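Motion Planning on a Five-by-Five Board: Notes on the Tretus Stack

23 March 2023

The manipulation programme at Urach has spent the greater part of this term on a single question of software design, namely where the boundary between task planning and motion planning ought to sit. I have been asked by several colleagues in other groups to set down the present state of the work, and this blog seems a more suitable place than another round of correspondence. The remarks that follow are my own and do not represent a formal position of the programme.

The test domain is a reduced chess endgame played in simulation by a six-axis arm with a two-finger gripper. Chess was selected because the rules supply an unambiguous task layer at no cost. A legal move is a legal move, and any failure that remains must be attributed to perception, planning or control. The reduced board keeps the search shallow enough that the task planner is never the bottleneck.

Tretus is the name of our planning server. It accepts a symbolic goal (piece, source square, destination square) and returns a time-parameterised joint trajectory. Fuvo is the perception module, which publishes the pose of the board and of each piece in the frame of the robot base. The two communicate through a small message schema that we have revised more often than I would care to admit. 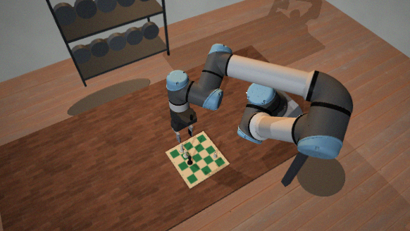
Why not have the planner read piece poses straight from the simulator? Because a planner developed against perfect poses comes to depend on them, and the dependence is discovered only when the estimator is connected. Tretus has therefore been denied access to simulator state from its second release onward. Fuvo receives rendered views and nothing else, and its pose estimates carry a covariance that the planner is obliged to use.

The covariance enters at the pre-grasp stage. Tretus samples candidate approach poses above the source square, discards those for which the fingers would intersect an inflated volume around any neighbouring piece, and ranks the remainder by joint-space distance from the current configuration. The default is 50 candidates per request. Adjacent pieces are the difficult case, particularly where two stand side by side near a border and the gripper must be rotated to fit its fingers along the free axis.

The board is placed at an angle to the table. An early version of the code assumed that files and ranks were parallel to the base axes, and the assumption had found its way into three separate modules before a rotated board exposed it.

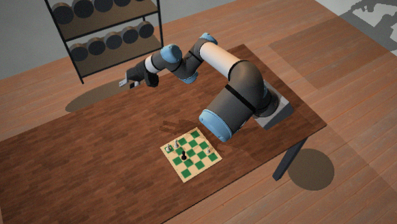
Removing it required a single authoritative transform for the board, published by Fuvo and cached by Tretus for the duration of a move. If the board estimate shifts by more than 2 mm between planning and execution, the trajectory is abandoned and the request is reissued. We considered continuous replanning and set it aside for the time being. The behaviour was harder to reproduce, and reproducibility is what the regression suite depends upon.

The suite itself is called Adamczyk, and it now holds 314 board configurations. Each is stored as a plain text file with a random seed, a board pose and a piece list. A full run exercises nearly 1,000 planning requests, as most configurations admit several moves. Results are written to a log that records the planner's chosen candidate, the rejected candidates and the constraint responsible for each rejection. I would recommend this last item to any group building similar tooling — our debugging practice changed considerably once rejections were as visible as failures.

Two matters remain open. The first is elbow configuration. The arm can reach most squares with the elbow folded in more than one way, and the ranking step occasionally selects a posture that is acceptable for the current move and awkward for the next. A one-step lookahead has been drafted and awaits review. The second is occlusion, for which Fuvo at present simply holds the last accepted estimate. A more principled treatment is planned for later in the year.

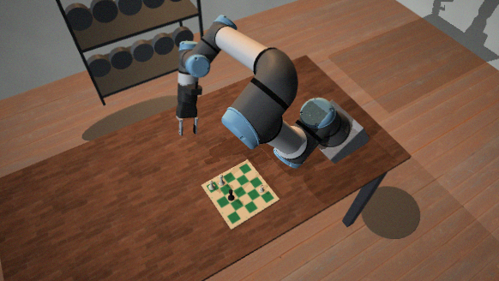 Simulated arm and five-by-five board, with the gripper open and clear of the pieces.

The message schema will be frozen at the end of March. Groups that maintain their own clients should read the migration notes in the repository before updating, as the field for board orientation has been renamed and the former name will no longer be accepted.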